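4.2 Equipment planning from simulated trials

The purchase plan for the second year was prepared before any arm was delivered to the Lesach workshop. At that time we had a budget line for two arms, but no agreement on the grippers, the mounting, or the number of spare parts. Earlier plans in our group were made from catalog data only, and the result was that some items were bought twice and others were missing for months. For this reason we decided to run the office tasks first in simulation and to take the equipment list from the results.

The planning work was divided in two parts. Ildikó Simon prepared the rooms and the task definitions, and Zsolt Balogh kept the cost sheet, in which every line must point to a task that needs it. A line without a task was moved to a waiting list. This rule was simple, but it caused long discussions, especially for the wrist force sensors, which everybody wanted and which only a small part of the tasks could support.

We defined 13 tasks in the Ostmont room set. They include opening drawers, moving papers, placing objects on shelves, and handling desk equipment such as keyboards. Each task was run with the two-arm configuration and, where possible, also with one arm only. In total the plan is based on 2,387 simulated trials, of which 1,571 used two arms. Figure 3 is taken from the keyboard task in the attic office, where the desk is L-shaped and the ceiling is sloped. One arm works at the keyboard and the other stays lower, at the left.
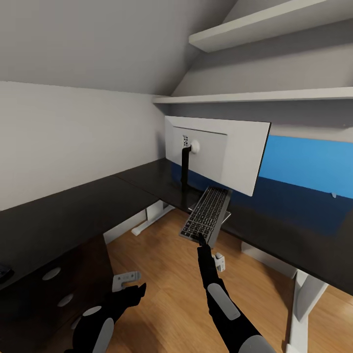 Figure 3. Keyboard task in the simulated attic office. The right gripper is against the near end of the keyboard, which is tilted steeply up from the desk.

The keyboard task was important for the budget because it puts a question that the drawer tasks do not put. A keyboard is long and is gripped near one end, so the load on the wrist can be large even when the object is light. When the keyboard stands at such an angle as in Figure 3, the planner has to consider also the monitor behind it and the shelf above the monitor. We therefore used this task, together with the shelf tasks, to fix the minimum wrist torque and the minimum reach in the request for offers. The drawer tasks were used only to check the reach at low height.

Two suppliers answered the request. The Helum offer had the lower price per arm, but the gripper fingers were sold only as complete sets, and the delivery of one set was planned for April. The Kerekes offer was higher for the arms and lower for the fingers and the service contract. When we calculated only the first year, Helum was the better choice. When the finger wear from the trials was included and the period was extended to three years, the difference became small, and the service conditions decided in favor of Kerekes. We are aware that the wear model is weak. It counts contacts above a force limit and does not consider the surface of the object, so a rough edge and a smooth one cost the same.

The second arm was the most expensive line of the plan and had to be defended separately. Some of the tasks can be done by one arm if a fixture is added to the desk, and a fixture is cheap. However, each fixture must be installed and removed by a person, and in a room with little free space around the desk this time is not small. We estimated the fixture work for 1,000 task runs and compared it with the yearly cost of the second arm. For the drawer tasks the fixture was cheaper. For the keyboard and paper tasks it was not, and we kept the second arm in the plan for these tasks alone.

The simulation did not help with every line. Cables, power supplies, floor anchors, and transport cases do not appear in any task, and by the strict rule they should have gone to the waiting list. We added them as a fixed group, with prices from the previous project. The same was done for the training of the operators. The complete list was closed on December 27, 2021, and later changes are marked with their date in the cost sheet. The comparison between planned and real spending is given in Section 5.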